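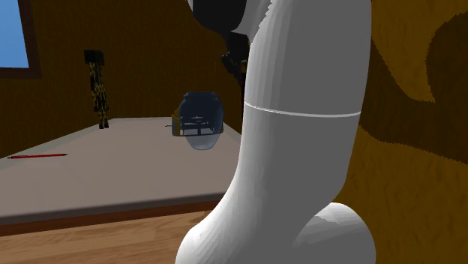

Simulation Evaluation Working Group
Minutes, Monday session

Start: 2:00 p.m. Present: Pilari, Wanden and Daltcombe sites. Uniyal joined by phone from item 2.

1. Previous minutes

Approved with one change. "Showed that simulated scores predict real ones" now reads "claimed that simulated scores predict real ones."

2. Daltcombe result on scene randomization

Daltcombe presented its draft report. The method swaps tables, walls, lighting and small objects between trials, then scores the same arm policy on every version. The draft covers 1,384 simulated trials and says the ranking of policies held steady across them.

Wanden asked what "steady" meant. Daltcombe said the top policy stayed on top. Wanden pointed out that places two through 5 traded spots in nearly every batch, and that the draft leaves this for the appendix. Daltcombe agreed to move it into the main text.

Pilari was not convinced that the variety is real variety. Changing the wall color is cheap and the policy may not care. Friction, object weight and camera placement were held fixed for all trials. Daltcombe said camera placement was planned and ran out of time.

Sample views were passed around.
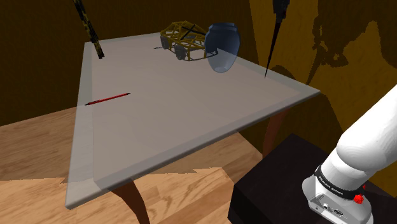
Tabletop layout with pen, yellow model vehicle and glass vase, Daltcombe scene set.

Comments on the views:

Uniyal asked how the see-through vase is handled. It overlaps one end of the vehicle in this view, and a depth reading taken through it would be perfect in the simulator and poor on a real bench. Daltcombe confirmed that depth comes straight from the renderer with no noise added. Several people felt this alone could account for the good numbers on the glass scenes.

Wanden said the shadows have ragged edges and a policy trained on camera images could learn from that. Daltcombe thought this unlikely and had no test to show either way. Left open.

Pilari asked whether the pen is ever a target or only clutter. Answer: both, depending on the task file. The draft does not separate the two cases. It should.

3. Comparison with real hardware

The draft rests on 7 policies run on a real arm at Daltcombe. Uniyal does not consider this enough to support the correlation figure in the abstract and asked that the figure be dropped. Daltcombe wants to keep it with a wider error bar. No agreement. Wanden also asked who reset the objects between real trials and whether that person knew which policy was running. They did. This is to be stated in the report.

Pilari offered 400 older real trials for a second check. The gripper mount is different and the logs are patchy, so the group was lukewarm. Daltcombe will look at them before anyone commits.

4. Decisions

The report does not go out under the group's name in its present form.
Daltcombe to rerun the glass scenes with depth noise, and with the vase removed.
Daltcombe to split target and clutter results for the pen.
Wanden to write up a shadow test, smooth against ragged, same layouts.
Uniyal to send its objection to the correlation figure in writing.
Title to lose the word "reliable" until the reruns are in.

5. Other business

Shared storage is nearly full again. Sites to delete duplicate renders before the next batch is uploaded. Pilari asked that scene files be named the same way at every site; deferred for the third time.

Closed 3:40 p.m. Next meeting in December, Wanden to host.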